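Imprimir este artículo
Enviar por correo electrónico

3.2 Desmontaje de los motores planos y estado de las piezas

Los motores que forman la muestra proceden de equipos domésticos retirados, entregados por el punto de recogida de Divumska entre el invierno y el mes de abril. Llegaron al taller en total más de 3,000 aparatos pequeños, de los cuales se separaron 448 con motor de forma plana. El presente apartado se limita a este grupo y deja fuera los motores largos, que tienen otro modo de abrirse y que serán objeto de un trabajo distinto.

Cada unidad se abrió sobre una mesa cubierta con plástico azul claro. Hemos elegido este color después de varias pruebas con superficies blancas y grises, en las cuales los tornillos pequeños se perdían de vista con facilidad. La carcasa inferior queda siempre con la cavidad hacia arriba y la placa se deja inclinada, de manera que el devanado de color cobre se pueda inspeccionar en todo su contorno antes de tocar el centro (Figura 1a). 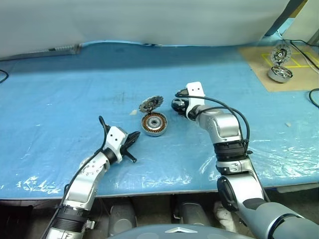 Dénes Barta objetó, al leer una versión anterior de este texto, que la inspección del devanado antes de limpiar las ranuras produce demasiados resultados dudosos, y que en su propio taller el orden es el inverso: primero se limpia, luego se mira. Consideramos la objeción justa para los motores con mucho polvo. En nuestra muestra, sin embargo, la limpieza previa borraba las marcas de calentamiento del barniz, y estas marcas son el dato que más nos interesa. Por esta razón hemos mantenido el orden original y hemos anotado aparte los casos dudosos, que fueron 16.

La apertura misma no presenta dificultad cuando los tornillos de la tapa están sanos. Cuando están oxidados se aplica aceite penetrante y la unidad se deja reposar hasta el día siguiente. No recomendamos hacer palanca en el borde, porque el metal es blando y la tapa deformada ya no vuelve a asentar bien. En la ficha de Clokari que usamos como guía se anotan tres cosas por unidad — el estado de la tapa, el del devanado y el de los rodamientos — y un espacio libre para observaciones, que los operarios llenaron con desigual entusiasmo. 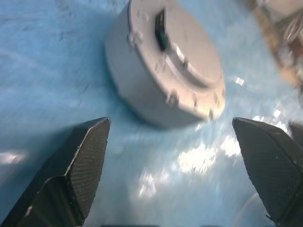 La clasificación de los motores cerrados fue el paso que nos costó más tiempo, y debemos reconocer que la primera versión de nuestro criterio era insuficiente. Al principio ordenábamos las unidades solamente por el diámetro, según la costumbre descrita por Veres y Medve. Pronto vimos que dos motores del mismo diámetro podían exigir un trabajo muy diferente, según llevaran o no electrónica dentro de la carcasa. Ahora se mira primero la cara superior: si hay en ella una abertura estrecha por la que asoma un componente verde, parecido a una placa de circuito (Figura 1b), la unidad pasa al grupo B y se abre con más cautela, para no arrancar las conexiones. Las demás pasan al grupo A. Con este cambio el grupo B reunió 217 unidades, es decir, un poco menos de la mitad.

Los rodamientos merecen una mención separada. Una vez extraídos se colocan planos sobre la mesa, cerca del motor del que salieron, y no se guardan en la caja común hasta que la ficha está completa. Parece un detalle menor, pero en las primeras semanas mezclamos varios juegos y Miklós Pap tuvo que repetir las mediciones de un sábado entero. El giro se comprueba a mano, y si se nota aspereza el rodamiento se marca como no reutilizable. La carcasa de aluminio se revisa después, sobre todo en las pestañas de fijación con agujero para el perno, donde buscamos grietas finas (Figura 1c).

Figura 1. Motores planos sobre la mesa de trabajo: (a) unidad abierta, con la placa inclinada detrás de la carcasa; (b) cara superior con abertura; (c) estátor en su carcasa, con un rodamiento pequeño al lado.
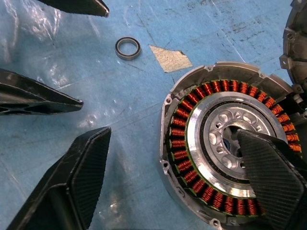 3.3 Criterios de reutilización

Una pieza se considera reutilizable si puede volver a montarse sin mecanizado adicional. Este criterio es más estricto que el de Bozsik, que admite el rectificado del asiento, y por tanto nuestras proporciones no se deben comparar directamente con las suyas. Las tapas deformadas se excluyen siempre. Los devanados con barniz oscurecido se someten a una medida de aislamiento, y solo después se decide su destino.

Versión para imprimir | Enviar a un colega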